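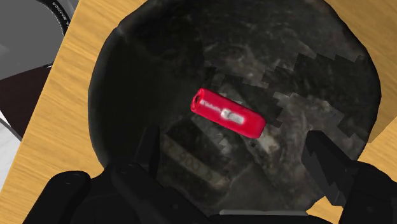

¡Por fin tengo copiadas las grabaciones de la abuela! Son 217 canciones, casi 20 horas de voz, y anoche me quedé escuchando hasta las 3 con una manta y el té ya helado. Hay una nana que no recordaba para nada y que me puso la piel de gallina. 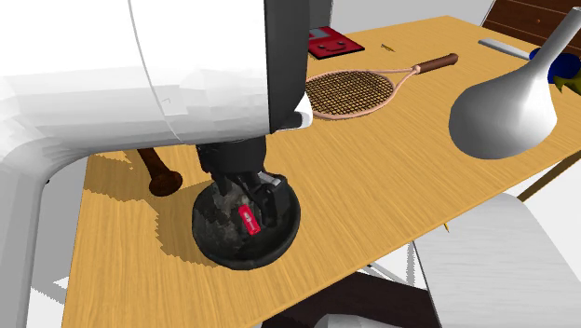 Mañana le llevo una copia a Welington, que toca el acordeón y seguro que le saca los acordes enseguida. ¡Qué ganas de cantarla juntos en enero, con toda la familia!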